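Good practice for hand-held grippers: a code in search of evidence 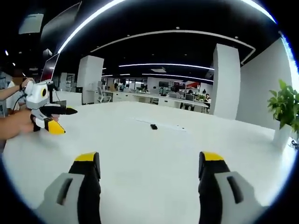 Two hand-held grippers at a shared table, one held out over the surface.

The Riltberg code of practice for hand-held gripper work reached members on 1/26/19. It runs to 93 clauses, and we have doubts about a fair number of them.

Clause 8 wants the table cleared between takes. Fine, most of us do that anyway. Clause 14 wants every finger pad checked "at suitable intervals", and leaves the reader to guess what suitable means. Jostside reads it as once per 700 takes. Iyer reads it as every morning. Both could claim to comply, so what is the clause for?

The section on cables is better. It asks for slack to be kept clear of walkways and names the person who must check. More of the code should be written like that.

Skelis says its trial of the draft covered 1,086 takes and found fewer spoiled recordings. We have asked for the figures from before the trial and have yet to see them. Comments on the draft close in June. Please send yours with the clause number.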